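The Bed Is Still Unmade

Every few months someone sends me a clip of a machine folding a towel, with a note asking if I'm worried. I write about housekeeping for a living, so I suppose I should be. Mostly I'm tired, and I would like the towel folded.

So in July I went to see for myself. Udard, which builds software for two-handed robots, keeps a furnished bedroom for testing, and the chore on the schedule that Monday was the bed.
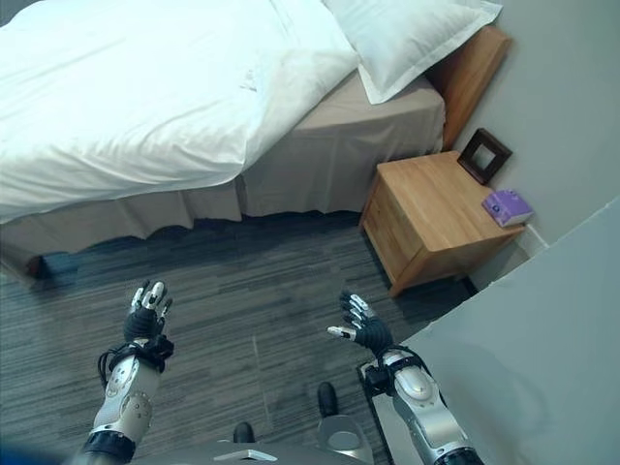
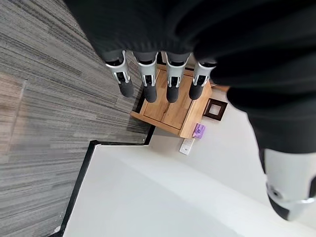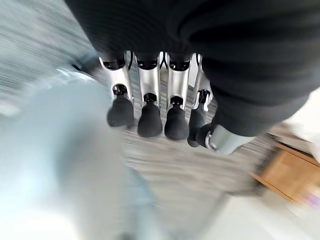 I have strong feelings about beds. I cleaned rooms at the Chisholm, a hotel you haven't heard of, for 4 years before I got a desk, and I was expected to turn over 15 rooms in a shift. A made bed looks like one job. It's a string of small decisions taken by your hands while your head is elsewhere. How much cloth have I got hold of? Is the far corner caught on something? Did I just drag the pillow off with it?

Guoqing Hou, the engineer who put up with me for the day, told me bedding is the thing his team loses sleep over. I don't think he heard himself. A cup, he said, is the same cup after you pick it up. A duvet becomes a new object every time you touch it, and the fingers have to work out which one they're holding now. Half the time the hand is in front of whatever it needs to look at, or the cloth is in front of the hand.

I asked him the question I'd come to ask, could it make a bed? He said yes. Then he said it depended on the bed. Then he asked how I felt about corners.

This is where the argument about household robots usually goes wrong, on both sides. The believers point to one good run and start pricing a vacation. The scoffers point to one bad run and go back to their coffee. Chores don't work that way. Nobody hires a housekeeper for her best bed. You hire her for the one at two in the afternoon, in a room where the guest has slept diagonally and left a sandwich in the sheets.

Shop floors have it easier, and I wish people who sell home robots would admit it. My cousin works at Levport, a warehouse outfit, where machines have been shifting cartons up and down the same aisles since before she was hired. The cartons are square. The floor is marked. If something goes wrong, a person in a vest walks over and pushes a button. She likes the machines fine. She says they are like the night crew, except they don't leave food in the fridge.

A house has no vest and no button. It has a skirt around the bed, a nightstand wedged in close, a rug somebody's aunt gave them. A person edges past all of it with a hip and an elbow and never thinks about it. I had never considered my hip to be advanced equipment until I spent a day with people trying to do without one.

A company called Skitach sent me its brochure after I mentioned this column in public. The brochure promises "effortless living" on the cover, and inside there's a page on how to prepare your home: clear the floor, leave space beside the furniture, keep linens in plain colors. I did all that once. It took a weekend and I was too worn out to live effortlessly.

So, can they do chores yet? My answer is some of them, slowly, with an engineer nearby. I'd take that more kindly than it sounds. I was slow too, my first week at the Chisholm, and there was a supervisor nearby, and she was a good deal less patient than Guoqing Hou. What I had going for me was that I could feel a sheet catch before I saw it. He says they're working on touch. I believe him. I also noticed he had a very comfortable chair, and that it had been pulled up for a long wait.

Meanwhile I've got a duvet cover in the dryer with one sock inside it, balled up in the far corner. I'd pay good money for a machine that could get that sock out.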